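3 min read

Date Labels Should Mean Something

The printed date on a package of food is among the few pieces of safety information most households consult, and it is among the least reliable. In Flurport, a shopper may find "best by," "sell by" and "use by" on goods that share a single shelf. Only one of these phrases concerns safety, and the package does not say which.

The draft labeling ordinance, Item 1401, would require two phrases in place of the present assortment: one for quality, one for safety. Processors such as Halliday and Redex would have 300 days to comply. The period is generous — perhaps too generous — but the principle is sound.

Objections have centered on cost. Labels are reprinted regularly in the ordinary course of business, and the expense should be weighed against edible food discarded and unsafe food kept. A family that has learned to ignore one date will, in time, ignore the other.

The ordinance should also cover opened products. "Refrigerate and use within 7 days" is useful advice, yet it often appears in type too small for an older reader. A minimum type size would correct this at little expense. The city should adopt the measure with that amendment.

Related
Cold Storage Rules and the Small Grocer
What the Dorker Recall Should Teach Inspectors
School Lunches Need Clearer Allergen Notices

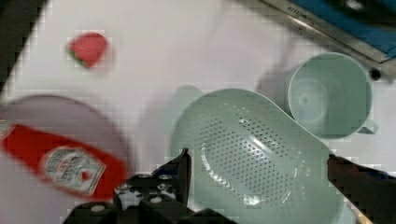

A ketchup bottle lying across a plate.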